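Home Explore Notifications Lists Profile

Naheed Ansari
January 9, 2024

Thread on fitted sheets: why they pop off at the corners, what the numbers on the package mean, and how to measure a mattress before buying. I worked in bedding returns at Hunance and read a lot of complaint forms. 1/

12 replies 30 reposts 144 likes

The most common complaint was "sheet too small." In most cases the length and width were correct for the mattress. The depth was wrong. Length and width are standardized within a country. Depth is left to the maker. 2/

Two numbers get confused. Mattress depth is the height of the mattress from bottom seam to top surface. Pocket depth is how tall a mattress the sheet will take. The second has to be larger than the first. The sheet needs spare fabric to turn under the bottom edge. 3/

How much spare depends on the fabric. For woven cotton I want at least 4 cm under the mattress on every side. Jersey can manage with less. Linen needs more, and the corner seams should be checked after the first few washes. 4/

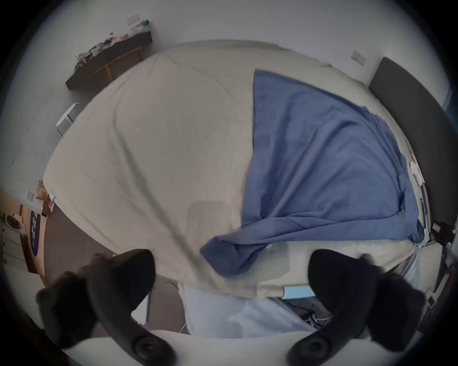
To measure depth, strip the bed completely. Lay a ruler or a straight board flat across the top so it sticks out past the side. Measure from the underside of the board down to the bottom seam. Do not run the tape along the curve of the side panel. That adds length that isn't there. 5/

If you use a topper, measure with the topper in place. A 30 cm mattress with a 4 cm topper is a 34 cm mattress as far as the sheet is concerned. A protector adds very little depth but changes the friction, which I'll get to. 6/

Arsalan Niazi asked whether pillow-top mattresses should be measured compressed or uncompressed. Uncompressed. The sheet has to fit when the bed is unoccupied. If it only fits under load, the corners will creep up every time the load is removed. 7/

3 replies 4 reposts 44 likes

Elastic. There are three common arrangements: corners only, the two short ends, and all the way round. Corners-only is the cheapest to sew and the first to fail. All-round elastic spreads the tension, so no single corner carries it. 8/

Elastic width matters more than most people expect. Narrow elastic sewn into a tight hem twists inside its channel and then pulls unevenly. Turn the hem over in the store if the packaging allows it. If the hem already ropes when new, it will not improve. 9/

Heat ages elastic. A hot dryer cycle is harder on it than the wash. Dry on low, take the sheet out slightly damp, and let it finish on the bed frame or a line. The cotton will also wrinkle less, if you care about that. I don't. 10/

Shrinkage. Untreated cotton can lose several percent in length over the first washes. On a double sheet that is enough to use up all the fabric you had tucked under. Wash a new sheet before deciding it fits, and check the return terms before washing it. 11/

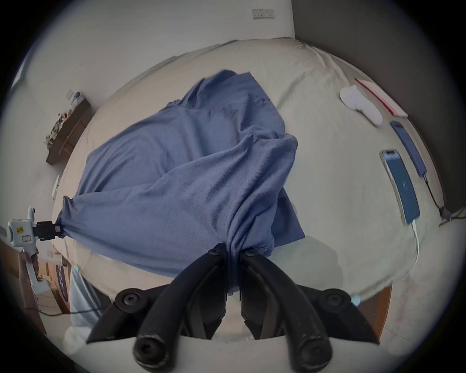

Can you fix a sheet that keeps coming off without buying a new one?

Replacing the elastic usually does it, provided the fabric itself hasn't shrunk below size. Open the hem at one corner, pin the new elastic to the end of the old one, and pull it through. Stitch the ends together flat, then close the hem. If the sheet is short by more than a little, new elastic won't help. 12/

Sheet straps are the other option. The kind that cross under the mattress diagonally hold better than the short kind that bridge one corner. The clips mark thin fabric. Put them on the hem, where there are two layers. 13/

Friction, as promised. Waterproof protectors with a smooth top let the sheet slide. A quilted cotton top holds it. If your corners started popping off right after you bought a protector, suspect the protector first. 14/

Lanying Tang points out that mattress labels often give a nominal depth. Correct. I have measured mattresses that were over 2 cm off the label in either direction. Older ones tend to be lower in the middle and full height at the edges. Measure near the corner, where the sheet has to hold. 15/

Thread count has no bearing on any of this. I mention it only because it takes up the largest type on the package, while pocket depth is on the back near the care symbols. 16/

Corrections welcome. Noman Sial has already sent one about linen blends and I'll add it once I've read the test sheet. Flat sheets and corner folding will be a separate thread. 17/17

8 replies 4 reposts 44 likes

© Naheed Ansari. Contact. Back to top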